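Review: Asside kitchen pack for the Vilen simulator (student club license)

Posted by Gopinath N. - club mentor, high school level

Quick one between meetings. A few people on the mentors list asked if the kitchen pack is worth the money for a school club. Short answer yes, with some grumbling. Long answer below, typed fast, sorry.

Who we are: after school robotics club, Prindport. Mixed grades. Most of the kids had never touched a simulator before this year. We do one long project a season and this season it was "pick it up, carry it, put it down, don't drop it" in a home kitchen. All virtual until the spring demo.

What you get: a handful of furnished kitchens, a pile of food and drink objects, one arm with a two finger gripper, a wrist view and a room view. Scripting in blocks or Python. We started in blocks, moved to Python by week four. Should have moved sooner.

Install

Painful. School laptops are old and locked down. Hanna Dmytriv (our other mentor, far more patient than me) spent two evenings on it. The installer wants 50 GB free and doesn't say so until it is most of the way through. Then it quits. Then you clear space and start over. Once it was on it stayed on, no complaints since.

Tip - install on one machine, copy the asset folder to the rest over a cable. Support told us that by email, it's not in the manual. Put it in the manual please.

The kitchens

Good. Better than I expected for the price. Marble, wood floor, stools, stove with knobs, plants. Kids cared about this way more than I thought they would. The free pack we used last year was a gray box with a table in it and you could feel the interest drain out of the room by 4:30. With this one they argue about where to put things, which is half the planning lesson done for me.

The raised ledge along the island in our kitchen ate a lot of early attempts. Kids would plan a nice straight path from counter to stove and the arm would drive its elbow right into it. Great teaching moment the first time. By the tenth time Delia had written a "go up first" function and everybody copied it. Fine by me.

The objects

Uneven. Bottles are easy, tall and narrow, grippers love them. The cake is the hard one. Wide, low, domed on top, nowhere obvious to grab. Three of our kids got stuck on it for most of two sessions. Ulises (we have two, this is Ulises Leiva) wanted to come straight down from above, Ulises N. wanted to come in low at the base. They ended up writing both and running them against each other overnight, 1000 tries each. Low grip won, 700 good lifts. I was rooting for the other one.

My complaint is sizes. Some objects feel out of scale with each other and there's no ruler tool. You can read the dimensions in a side panel but only one object at a time, and only if it's selected, and it unselects when you pause. Small thing, drives the kids nuts.

Physics

Ok. Lifting and carrying feel believable. Setting down is where it gets weird, light objects sometimes skate a little when the fingers open. Slowing the release helped. Turning up the friction helped more but then you're kind of cheating and I made them write that down in the notebook.

Compared with Avram

We had the Avram trial in the fall. Avram has nicer menus, much better docs, and a replay slider I miss every single session. But one kitchen, and the club license runs out in June whether you started in September or March. Asside lets you keep it. For a club with bake sale money that settles it.

What I'd fix
- replay slider, see above
- autosave. Lost a full afternoon's work to a dead battery
- tell people the disk space up front
- wrist view goes dark when the arm is folded in close, need a light option

What I wouldn't touch
- the kitchens
- the batch runner. Set it at 5 pm, results waiting in the morning. Kids come in early to check, which has never happend in any club I've run

Would I buy again? Yes. Would I buy it for middle school? Probly not without a mentor who can read an error log.

Four stars. Would be four and a half with autosave. Low grip script is in our shared folder if your kids are stuck on the cake too, ask me or Hanna for the link, and please have them try it on their own for a session first.

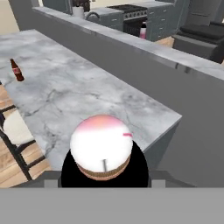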